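Omus Storage Tin, Large
Sold by Leckie, Dotthorpe

Plenty of tins are advertised as airtight. We have stocked enough of them to doubt the word, so we won't use it for the Omus. It is a lidded metal box that keeps crumbs in and ants out, and it costs less than the plastic tub most people buy instead.

Omus says the lid will stand up to 400 openings. We don't know who sat and did that. Ours has been in the staff kitchen since April and the lid still goes on straight, though Fiona Farquharson says it was stiff for the first month and she wasn't wrong.

Weight empty: 400 g
Lid: lift-off, no hinge
Cleaning: wipe only, no dishwasher
Price: $30

The maker also claims the tin keeps crackers crisp for 84 days. Treat that as advertising. Unopened packets will last as long as the date on the packet says, in this tin or in a shoebox. Opened ones go soft a bit slower than they would on the counter, and that is as far as we'd go.

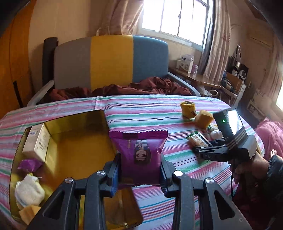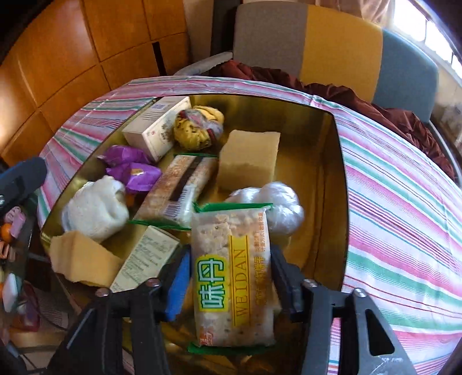

Packaged snacks and a gold-colored tin.

Does the lid need a rubber seal?
It comes without one, and the aftermarket seals we tried made the lid sit crooked. Leave it bare and keep the tin out of damp cupboards.

The lining is described as "food grade," a phrase that gets printed on nearly everything. We would still wrap anything sticky or salty before putting it in. Struan Rutherford stored loose pretzels in his and had rust spots in one corner by the end of the winter.

Returns are accepted within 30 days if the tin is unused. Dents from shipping are replaced, dents from dropping it are yours. Gastesura makes a smaller tin with a better lid, but it costs more and we seldom have it.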